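Visit to the Flalitz paper mill, 19/02/2019

We got to the mill at nine, after a slow drive behind a gravel truck. Tamara Palamarchuk met us at the gate and handed out ear plugs and visitor badges. The tour was meant to take an hour and ran closer to two.

The mill makes coated sheets for book covers and folding cartons. Pulp comes in as dry bales, mostly from Pralov, and goes into the pulper with warm water. The smell is mild, like wet cardboard. There are 69 people on the payroll, split over three shifts. 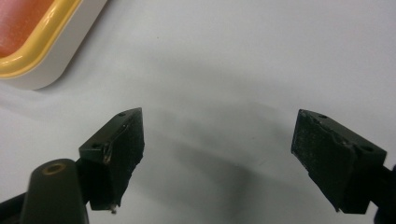

The coating line was the part I had come to see. Bohdan Horobets has run it since the rebuild, and he told us the old line broke the web so often that the crew kept a cot in the control room. It now runs for days without a break. The finished rolls weigh 2,000 kilos each and go by overhead crane to the cutting hall.

We were not allowed into the lab, where they were in the middle of a brightness test for a customer. Tamara gave us the printed results from the month before instead. The 217 gram sheet folds well across the grain and cracks a little along it, so I would not use it for the narrow boxes.

Lunch was in the canteen: beet soup, rye bread, and coffee from an urn. The minimum order is 4,000 sheets, with delivery by the end of February if we confirm this week.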